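How I fold T-shirts so they stand up in the drawer

Posted Feb 25, 2023 by Wian Van Wyk

I used to be a stacker. Big wobbly piles of tees, favourite one always at the bottom, and every morning I'd yank it out and wreck the lot. Then we moved into the place on Swanepoel Street, which came with one shallow set of drawers and no wardrobe to speak of, and I had to learn to fold properly. It takes me 9 minutes to get through a full basket now, and that's with the radio on and a cuppa going.

What you need

A table. The bed works if you must, but it's squishy and the folds come out crooked. I like the dining table, wiped down first (ask me about the jam). You don't need a folding board. I bought one, used it twice, and it lives behind the washing machine.

Before you start

Get the shirts off the line while they've still got a bit of give in them. Mine go crunchy if I leave them out all arvo, and then I'm fighting the fabric the whole way. Give each one a good hard flick by the shoulders. Do any that are inside out now, too, or you'll be doing them at six in the morning in the dark!

Step 1. Lay it flat

Put the shirt down lengthwise with the neck to your left (swap it if you're left-handed, I've heard that's easier). Smooth from the middle outwards with flat hands. Small creases are fine, I never chase them all. Check the hem, though, as it loves to flip over on itself, and if you fold on top of that you get a lump that never sits right.

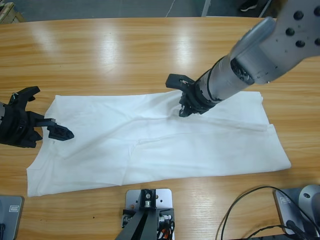 Step 2. Bring in the sides

Fold one side in towards the middle, then lay the sleeve back on itself so it doesn't poke out past the edge. Same on the other side. You want a long, even strip, and if one end is fatter than the other just open it up and go again.

Step 3. Hem to neck

Take the hem up and stop a couple of fingers short of the collar. That little gap matters more than you'd think, it keeps the bulk down at the neck end.

Step 4. Fold in thirds

Fold the strip in thirds and stand it on its edge. If it flops, the folds are too loose, so press it down with your palm and try again. Thick cotton might only want folding in half.

Into the drawer

Line them up front to back with the smooth fold facing up. Don't jam them in. My whites go on the left, work shirts on the right, and the ratty painting ones at the back where visitors can't judge me.

Next up I'm tackling fitted sheets, wish me luck.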